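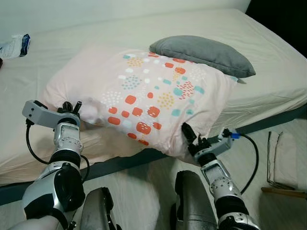

*A pink patterned pillow and a smaller gray one on a cream fitted sheet.*

## Linen Service Changes at Resard House

Beginning in April, the weekly linen service for residents and long-stay guests of Resard House will move to a new schedule. The change follows the end of the agreement with the previous laundry contractor and the appointment of Skurkel, which already serves the Ofori building across the courtyard.

Under the new arrangement, bed linen will be collected every Wednesday between 8:30 a.m. and noon. Residents are asked to leave used sheets, pillowcases and towels in the numbered bag supplied with their room. Bags should be tied and placed outside the door, clear of the fire route. Clean linen will be returned to the same floor by the end of the following day.

The service covers all 143 rooms in the main house. The garden apartments will continue to use the laundry room on the lower level until their own collection point has been built — a date for that work has not been set. Hanne Juhl, Building Services Manager, will write separately to the households concerned.

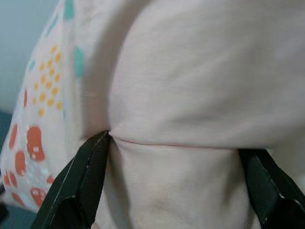
## Personal Bedding

Many residents prefer to use their own pillowcases and covers, and they remain welcome to do so. Personal items may be included in the weekly bag if they carry a name label. Labels are available at the front desk at no charge and should be sewn or ironed on before the item is sent. Unlabeled items that cannot be matched to a room will be held in the linen office for 3 months.

Wool blankets, quilts with feather filling and anything marked for dry cleaning should be kept out of the bag. These may be handed in at the front desk, where the cost will be confirmed in writing before any work is carried out.
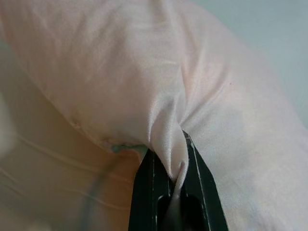 *Pale pink fabric, softly creased.*

## Charges and Questions

The monthly linen charge is unchanged for the remainder of the lease year. Residents who wash all of their own bedding may apply to leave the service, in which case the charge will be removed from the next full month. Nearly 300 households across the two buildings replied to the winter survey on this subject, and the Residents' Office thanks everyone who took the time to respond. The most frequent request was for a later collection hour. Skurkel was unable to offer this for the first year, but the matter will be raised again at the contract review. 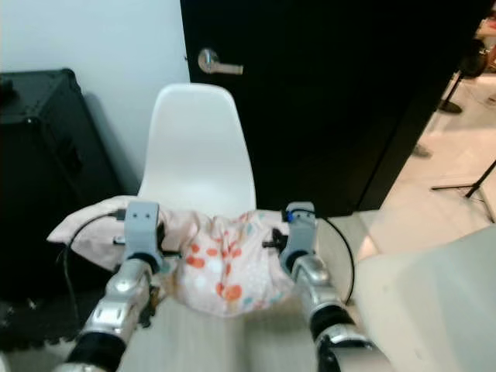 Residents who need help changing a bed or carrying a bag to the door should contact Azucena Trujillo in Room 409, who keeps the assistance list for both buildings. Requests already on file will carry over and do not need to be made again. Family members may apply on a resident's behalf with the resident's written consent.

Questions about lost or damaged items should be addressed to Gediminas Vaher at the linen office, with the bag number and the day of collection.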